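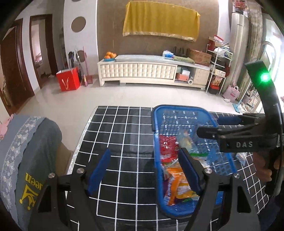
Snack packets in the blue basket

I'd been meaning to talk to Anil Kamath for ages, and then in May my own neighbour got a court form through the door and rang me in a flap, so I thought right, now's the time. Anil runs the small claims evenings at the Draleck law clinic in Votton. People turn up with a carrier bag of paperwork and he and a handful of other solicitors help them get it into a state a judge can read. They don't go to the hearing with you. They get you ready for it, and then off you go on your own.

I asked him first what sort of thing comes through the door.

"Builders, garages, sofas," he said. "Wedding dresses, more than you'd think. Deposits. Somebody who lent money to a cousin and wants it back before Christmas. Dogs, quite often, or at least vets' bills."

He was a property solicitor for most of his working life and did hardly any court work, which made me laugh, and he was quite cheerful about it. The first evening he ever helped out, a man asked him what he should call the judge and Anil had to go and look it up! He's learnt the rest by sitting at the back of hearings on his days off, with a notebook. (Most hearings are open to the public, he says, and anyone with one coming up should ask the court about sitting in on somebody else's first. I had no idea you could do that.)

The clinic saw more than 400 people last year. I wanted to know how many of them won, and he wouldn't give me a number.

"We don't always hear. They're meant to ring us and they forget, or they're fed up with the whole thing by then. And I'm not sure winning is what you'd want to count. We had a woman with a claim against a garage for £408. She'd been up at night over it. We went through her papers and it was clear that she'd agreed to half the work in a text message. She'd forgotten she'd sent it. So she wrote to them and settled for a bit of it and went home, and she was the happiest person I saw all month."

That text message led us on to what he calls the bundle talk, which he must have given hundreds of times, and which he gave me in full over a cup of tea. Put everything in date order, oldest first. Number the pages by hand if you have to, in the bottom corner. If you've got messages on your phone, print them with the dates showing, and don't leave out the rude ones you sent yourself, as the other side will certainly have kept them.

"One person brought us 3,045 photographs of a bathroom," he said. "On a memory stick. I think I looked at the first sixty. We got it down to nine in the end, and you could see everything you needed to see. The tiles were shocking, to be fair to him."

I said I'd have been the one with the memory stick. He said most people are, and that he doesn't mind a bit, he'd much sooner have too much than a person who's thrown the lot away in a temper.

We talked for a while about letters too. Before you start a claim you're supposed to write to the other side and say what you want and why, and give them a fair chance to answer. Anil is very keen on this letter. He thinks people rush it, or copy something off the internet full of "hereinafter" and "without delay or demur", and it puts everyone's back up.

"Write it as if you'll have to hear it read out in a quiet room. You may well have to. Say what happened, say the sum, say how you got to the sum, give them a date. One side of paper. If you're cross, write the cross one first and put it in a drawer."

I asked whether he ever tells people to drop it. He went a bit quiet there. He does, he said, but he tries to let them get there by themselves. There's the fee to start a claim and, unless it settles, usually another for the hearing. There's the day off work, and at the end of it the other side may not have a bean. He gets people to write down what they'd spend and what they might get back, side by side. If the sum is under £500 and the other firm has already folded, the page tends to do the talking for him.
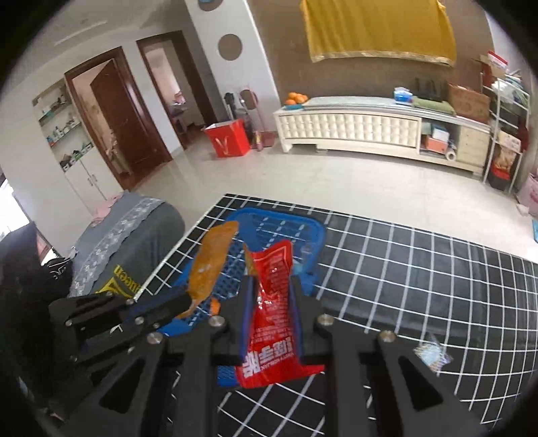

Griffiths sees it differently, and told me over the phone that small sums are exactly the ones worth fighting, as they're the ones a careless trader is banking on people letting go. In Griffiths's view the clinic is sometimes too quick to get the calculator out, and a person who wants their day in court over the price of a kettle ought to be helped to have it.

I put that to Anil and he nodded all the way through. "We've had that argument for years. I lose it about half the time. If someone still wants to go ahead after they've seen the figures, then we help them, and we help them properly. I only want them to have seen the figures."

What they need at the moment, he says, is more people who can do the early evening slot. It runs from half past five, upstairs at the Savine Rooms, and the queue starts before then. You don't have to be a court specialist (see above!) but you do need to be legally qualified and to be able to listen for a good ten minutes without butting in, and he finds the second part harder to recruit for. There's a short training session and you sit beside somebody else for your first two evenings. Trainees are welcome if they're supervised.

If you've got a claim yourself, ring the clinic first and they'll give you a time. Bring the form, bring anything with a date on it, and if the court has given you a deadline then say so on the phone straight away, before you tell them anything else. My neighbour didn't, and had to be fitted in the next morning with two days to spare. She's got her papers in order now, oldest first, and her hearing is still to come.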